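Exploration Geologist, Field and Core Shed (Barkwood Copper-Gold Project)

Akanda Minerals
Full time, fixed term with possibility to extend
Location: Remley, with field rotations to Barkwood
Posted 12 March 2023

Akanda Minerals is a small exploration company with 23 employees. We own the Barkwood project, a copper-gold property on which earlier operators drilled in two campaigns and then stopped. We have held the ground for four years. In the first two we did mapping, soil sampling and re-logging of the old core, and after that we drilled our first holes in the northern part, which we call the Trumness zone.

The next drill program will be larger than the last one, and our present geology team is too small for it. We are looking for one exploration geologist who will share the time between the drill rigs, the core shed and the office in Remley. The position reports to Hanne Mustonen, Exploration Manager.

About the project

Barkwood is a porphyry type system with a later set of quartz-carbonate veins which carry most of the gold. The outcrop is poor. Glacial till covers the larger part of the property, and in the valley it is thick enough that soil samples do not tell us very much. For this reason we depend on drilling and on geophysics more than we would like.

The old core was logged by several different persons, and they did not use the same names for the same rocks. What one geologist has called "diorite, altered" another has called "andesite" a few meters further down in the same hole. We have re-logged 46 of the old holes with one common legend. There are 13 still waiting on the racks, and the new geologist will take a part in finishing them. If you find this kind of work boring, please consider it well before you apply. It is a real part of the job, especially in the winter months.

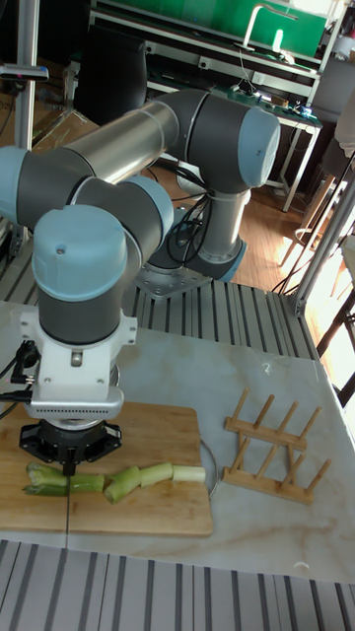 What you will do

During the drill season you will work at the rig and in the core shed on rotation. Your tasks will include:

Siting and lining up drill holes together with the drilling contractor, and checking the downhole surveys as they come in.

Quick logging at the rig, so that the decision to stop or continue a hole can be taken in time.

Detailed logging of lithology, alteration, veins, sulfides and structure. We measure oriented core in the Trumness zone, so you must know how to use a protractor or be willing to learn it properly.

Marking of sample intervals, insertion of standards, blanks and duplicates, and follow-up with the laboratory when a batch fails.

Supervision of two core technicians. They are experienced and they know the shed better than any of us.

Outside the drill season you will work mainly in Remley on sections, on the 3D geological model and on the yearly assessment report. Some prospecting and mapping is done in early summer, when the snow is gone but the vegetation is still low.

Everybody in the team writes a short daily note when on site. It does not need to be elegant. It should say what was drilled, what was seen, what went wrong and what is needed tomorrow.

What we ask for

A degree in geology or earth science. Bachelor is enough if you have the field experience.

At least two full field seasons in mineral exploration, of which one with diamond drilling. It does not matter in which country, or for which metal.

Good habits with data. We will ask you about this in the interview, and we will show you a spreadsheet with mistakes in it.

Experience with any common GIS program. For 3D modeling we can teach you our software if you have used a similar one.

A valid driver's license. The last part of the road to Barkwood is gravel and steep, and we drive it also in the dark.

Physical ability to walk in rough ground for a full day and to lift a full core box together with a second person.

English good enough to write a clear log and a clear email. Half of our team, including the person who writes this advertisement, has another first language. We do not look for perfect grammar.

It will count in your favor if you have first aid training for remote areas, if you have worked with a handheld XRF, or if you have been registered as a professional geoscientist or are on the way to it. None of these is required.

Rotation and camp

The drill season normally runs from late May until October. In this period the rotation is two weeks on site and two weeks off. The working day on site is eleven hours, with breaks. You will do day shifts only. The rigs run also at night, but the core waits until the morning.

The camp at Barkwood has single rooms with shared bathrooms, a kitchen with a cook, a drying room and a small common room. There is internet, and it is sufficient for email and a video call, but please do not expect to play games on it. Mobile telephone works at the core shed and on the ridge, and in camp it mostly does not. Camp is dry, which means no alcohol. This rule has no exceptions, also not for visitors or for the last evening of the rotation.

Please tell us in your application if you have food allergies or a special diet. It has no influence on the selection, we only want the cook to know it early.

Outside the season you work normal office hours, Monday to Friday, with one day per week from home if you want it.

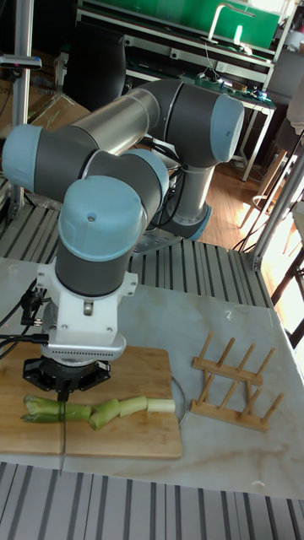
What we offer

A fixed-term contract of 18 months. If the results at Trumness permit it and the financing is in place, we wish to make it permanent. We cannot promise this today, and we prefer to say so in writing.

Salary according to experience. We will tell you the range in the first phone call, before you spend more of your time with us.

A site allowance for each day in camp. Travel between Remley and Barkwood is paid and counts as working time.

Work clothing, boots and safety equipment. Boots you may choose yourself, up to 200 dollars, and we refund against the receipt.

One conference or short course per year, after the first six months.

Help with moving to Remley. We have a furnished apartment which new employees can use for up to eight weeks while they look for their own place. Rents in the town are moderate but the choice is small, so it is wise to start looking at once.

The team you will work with

Hanne Mustonen is Exploration Manager and has been with the project from the beginning. Dinesh Sivakumar is our senior geologist and is responsible for the geological model. He will be your daily contact when you are in the office. Janaka Mondal keeps the database, and all logs go through him before they are final. He will send them back if something is missing, and he does this also to Hanne. Prasanna Seneviratne is responsible for camp, transport and safety, and you will have your site induction with her before your first rotation.

How to apply

Please send one PDF file which contains:

A cover letter of one page at most. Tell us which deposits or projects you have worked on and what exactly was your task there.

Your CV, with months and years for each field season.

One sample of your own work, for example a page of a drill log, a section or a field map. Remove everything that is confidential. A drawing by hand is fully acceptable, and we would be happy to see one.

Names and telephone numbers of two references. We will not call them before we have talked with you and you have agreed.

Applications go to Mizanur Barua in the Remley office, at the address for recruitment on our contact page. Please write "Barkwood geologist" in the subject line. We read the applications as they arrive, and we will take the advertisement down when the position is filled. Every applicant will receive an answer, usually inside two weeks. If you have heard nothing after three weeks, please write again, as something may have gone wrong with the email.

The interviews are in two steps. First there is a telephone call of half an hour with Mizanur and Hanne. After this we invite a few candidates to Remley for half a day, where you will log a short piece of core together with Dinesh and talk with him about what you see. There is no correct answer prepared for this exercise, and you may ask as many questions as you like. Travel costs for the visit are refunded.

You must have the right to work in the country at the start of the contract. Unfortunately we are too small to sponsor a work visa at this time.

We would like the new colleague to start before the drill season, so that there is time for induction and for some days in the core shed with the old holes. If you are bound by a longer notice period, apply anyway and tell us your earliest date.

Questions about the geology can go directly to Hanne Mustonen. Questions about contract, housing or travel go to Mizanur Barua. Recruitment agencies are kindly asked not to contact us about this position.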